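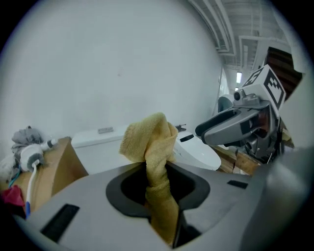
Do new terry towels need washing before you use them?

Wash them first, warm, with a little detergent and no fabric softener. New terry usually comes with a finish on it that makes it feel nice in the store and makes it slow to take up water.

4 min read

1 Jun 2019 - Towel notebook, Ondedstead workshop

Good day today! I've been wanting to get to the yellow terry for ages, and it's even better stuff to work with than I hoped. Writing this up while I still remember which notes go with which towel, because my loose sheets are a mess again.

Where we left off: Armelle wanted to know why a towel that folds beautifully on the table turns into a lump the minute you stuff it upright into something small. Her plan for the little bathroom corner is to keep towels standing in a narrow holder next to the toilet, gathered instead of folded, so you grab one by the top and pull. I was doubtful. I like a folded stack. But I've spent the whole day bunching up terry and I'm coming around to it.

The yellow towel gathers really well. Twist it and the bottom goes down into a fairly small round opening, and the top comes up and flops over in these big soft folds. I had pictured it standing up straight like a rolled poster and it has no interest in doing that. The flop is good though. It gives you something to take hold of, and it looks friendly, a bit like a chef's hat that gave up. Against the white toilet and the white wall the yellow is terrific too - I'd take that color over the beige ones any day.

Weight on the kitchen scale, dry: 383 g. Width is 70 cm. I forgot to write down the length before it went in the wash, so somebody please measure it before it gets used as a rag.

Things I tried with the gather:

First I pinched it in the middle and let all four corners hang. Quick, but the corners end up at different heights and one always sneaks out the side. Then I tried from a corner, twisting as I went. Much better bundle, tighter at the bottom, looser on top. Third go was folding it lengthwise once and then twisting, and that made a neat rope that was too stiff to sit nicely. Corner and twist is my favorite by a mile. One full turn is enough. Two turns and it starts to fight you and wants to unwind.

Seul-gi pointed out that the hem matters, and she's right. If the hem ends up inside the twist, you get a hard ridge and the bundle leans. If the hem stays outside, it all settles. I redid the corner twist with the hem outside and it sat so much better that I called Ebere over to look at it, and Ebere was very kind about being called over to look at a towel.

Loops: small, dense, same height on both faces as far as my thumb can tell. They catch on everything. I snagged one on my watch strap and pulled a loop out a good finger's length. DON'T tug it back through from the other side, just snip it level. Terry isn't knitted, so one snipped loop won't run. I wrote that on the inside cover too since I've told three people this month.

Wash notes. Plain warm wash, half the usual detergent, no softener. I did a drop test on a spare piece from the same Winley bundle before washing and the drop sat there like a bead on a car hood. After the wash it went straight in. I love that test, it takes a second and you need a spoon. Lint was heavy on the first load, so keep the yellow ones away from anything dark for a while. My black apron now looks like it has been hugging a duckling.

Still not happy about: damp. A towel packed into a narrow holder has nowhere for air to go, and the buried end is going to stay wet long after the floppy part is dry. Fine for clean spares. I would not put a used towel back in like that, and if Armelle wants guests to do so then we need a bar or a hook close by as well. Jin-sol has an idea for an open wire holder in place of a closed one, which would help a lot. He has been talking about it since November, so I'd say it's due.

The bathroom corner generally could use a tidy. The plush thing and the cables by the wood panel on the left need a better home, and there's a red-pink cloth over there that could go in with the wash. Also the wooden surface to the right of the toilet has a crack in it. Terry will find that crack! Either sand it or don't set towels down there.

Han-gyeol asked whether the heavier Montoya towels would work the same way. My guess is they'd make a fatter bundle and need a wider opening, but the flop should be gorgeous. I'd like to try a thin waffle one as well, which I expect will just slump.

To do:
- measure length of the yellow towel, washed
- weigh it again after the wash and tumble
- corner twist with a Montoya, hem outside
- leave a damp one bunched overnight and feel the buried end in the morning
- ask Jin-sol for the wire holder, nicely
- new lint roller (the old one is finished, see apron)

Very pleased with this one. If anybody wants to learn the corner twist, come find me, I've got plenty of towels and I'd happily do it again.

We use cookies to remember your reading settings. Accept | Manage

© 2019 Ondedstead Workshop | Contact | Back to top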